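Tips & Tricks > Living Spaces > Getting Your Rooms Robot-Ready

Room setup tips borrowed from a robot study

by Mahsa Shokri

My cousin Roya spent the spring running a mobile robot through a simulated apartment, and I have been stealing her findings for my own house ever since. I love this stuff! You don't need a robot for most of it to be useful. A machine that has to cross a living room and pick something up is very good at showing you which parts of the living room are a nuisance, and plenty of those are a nuisance to people with laundry in their arms too.

The study is called Prustidero. Roya and Jamshid Zarei set it up so the robot gets a plain request (bring the thing from the table, check the counter in the next room) and has to drive there, look, reach and come back. They ran 175 requests with the same software and changed only the rooms between batches: a table pulled out, a door swung wider, an object moved to the far edge of a tabletop. The robot failed on 47 of them, and those are the ones I begged her to talk me through, one after another, over a very long lunch.
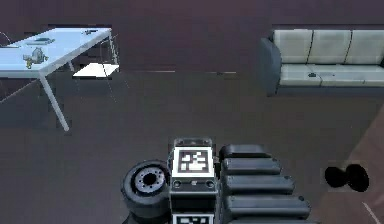
Simulated living room in Prustidero, looking down past the robot's mast and arm.

Start with the floor

Floor items were the biggest surprise for me. I had assumed a robot would trip up on tables and sofas, and the big furniture caused hardly any trouble at all. The trouble came from low things. Dark objects on a dark floor were the worst of the lot, and a flat pale panel under a table could be read as open floor in one run and as an obstacle in the next.

So, before a robot (or a toddler, or your uncle with the bad knee) comes through:

- Get down to knee height at the doorway and look across the room. You will spot things you have been stepping over for months.
- Pull out whatever has been slid under the table. Spare boards and trays tend to live there, and they stick out farther than you think.
- If something has to stay on the floor, pick one in a color that stands out. I swapped my black shoe mat for a mustard one and I'm delighted with it.
- Tape cables up along the wall. Don't let them loop beside the table legs.

Small things on tables

The tabletop runs were split by where the object sat. Front half, back half, ends. A small item close to the back edge was much harder to grasp than the same item near the front, and Roya says the arm often had the reach but not the angle. A neighbor standing too close made it worse. Ten of the failures were simply the gripper bumping one object while going for another.

What I do now is keep a hand's width between the things I want fetched. It looks tidier as well! Keys go at the front, the stapler goes in the middle, and anything decorative can have the back of the table to itself.

Gray objects on gray or white surfaces deserve a mention. If you have a remote that vanishes into the sofa, a strip of bright tape on the back does wonders. Pouran Dehghan, who reads this page and writes me lovely long letters, uses red nail polish dots.

Doors and doorways

I have become a complete bore about doors. The Prustidero rooms have double doors between the two main spaces, and the team tested them fully open, half open and somewhere in between. In between was the killer. A door leaf standing at an angle takes up floor on both sides of itself, and a lever handle sticks out at just the height where a raised arm wants to go.

Try this at home with a tape measure. Open the door the way you normally leave it, then measure from the tip of the handle (not the face of the door) to the nearest furniture. My own hall door gave me a nasty shock. I fitted a Teltine wedge so it stays all the way back against the wall, and I no longer catch my cardigan on it either.

A table corner pointing at the doorway is the other one to watch. Turning the table so a long side faces the opening made the approach smoother in every batch where they tried it. It took me four minutes and one scuffed baseboard.

Look through to the next room, too. If you can see the countertop from the doorway, the robot has a fighting chance of planning its trip before it sets off, and the requests where the counter was in view from the first room went noticeably faster.
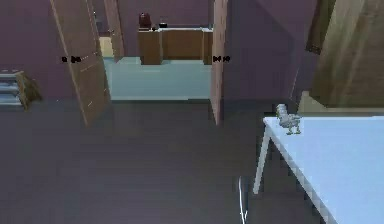
Run the same errand twice

This is the research habit I'd most like everyone to pick up. Roya never trusts a single run. She repeats a request with nothing changed, then changes one thing and repeats it again. When I rearranged my kitchen I moved six things at a time and had no idea which one had helped. Now I move the kettle, live with it for a few days, and only then touch the toaster.

Keep a card inside a cupboard door and jot down what you moved. Mine is covered in flour.

A few caveats from Roya

She made me promise to include these. The apartment is simulated, so the floors have no crumbs and the lighting stays put. Rugs were barely tested, which is a pity for those of us with fringe. And the next round, which Erzsébet Antal is planning now, will take the same requests into a real apartment with real doors. I've already asked for the results and will put them up on this page.

Reader question on rugs

Several of you asked about fringe after my May column. I haven't got anything from the study on it yet. For ordinary tripping, fold the fringe under and fix it with Kazemi carpet tape, and press it down with a heavy book overnight. Corners first, then the long edge.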